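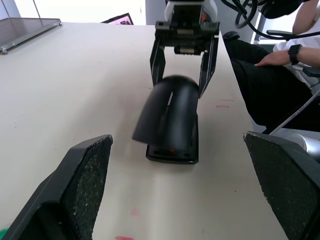

Returning to Exercise After Injury
Course handout 4: Planning the first weeks

Lostolham Evening Courses, Movement and Health
Course teacher: Liv Haugen
Notes written by Wanda Piątek

Print this page | E-mail this page

Please read these notes before the next class and bring your training diary with you. They do not replace the advice of your own doctor or physiotherapist. If you have been told not to do a certain movement, this advice is stronger than anything written in the handout.

1. Where do you start?

Many people take their last good week before the injury as the starting point. After a long pause this is usually too much. The muscles lose strength, but also the tendons become less used to load, and they need more time to get it back than the muscles do. For this reason a person can feel strong in the second or third week and still get a painful heel or knee.

In this course we start from what you did in the last seven days. Write down all walking, cycling, stairs and home exercises, also the small things. If the week was very unusual (travel, a cold), use the week before it.

2. Load

With load we mean how long you exercise and how hard it feels. Liv uses a simple calculation. Give the session a number for effort from 0 to 10, and multiply it by the minutes.

Example: 30 minutes of easy cycling with effort 3 gives 90. A class of 45 minutes with effort 6 gives 270. The second session is only a little longer, but the load is three times bigger.

Add all the sessions of the week together. In the diary which we discussed in class, the weekly sum was 1,799 and the person wished to go to 2,000 in the next week. This is an increase of a bit more than 11 per cent. The group agreed that it was acceptable, because she slept well and had no pain in the morning. With a bad night or a stiff back the same step could wait one week.

The numbers of two different people should not be compared. Your effort 5 is not the effort 5 of your neighbour.

3. Pain during and after

Use the scale from 0 to 10 again, this time for pain.

0 to 2: continue as planned.
3 to 4: you can finish, but do not add weight or speed.
5 or more: stop this exercise and choose an easier one.

Look also at the next morning. When the pain is higher than before the session and stays so for more than 24 hours, make the next session shorter. Sharp pain, numbness or sudden weakness in a leg or an arm must be shown to a doctor.

4. Boredom

This was asked twice in class. Home exercises are often the same for months, and people stop doing them. You may change the position, the speed or the order and keep the purpose of the exercise. A bridge on two legs can become a bridge with a slow lowering, for example. Change one thing at a time, otherwise you will not know what caused a reaction.

Homework

Fill in the diary for one full week, with load and morning pain. Choose one exercise you find boring and write two variations of it. The reading is Declercq, chapter 4, until page 134.

Last updated: July
Shares: 4 | Comments: 0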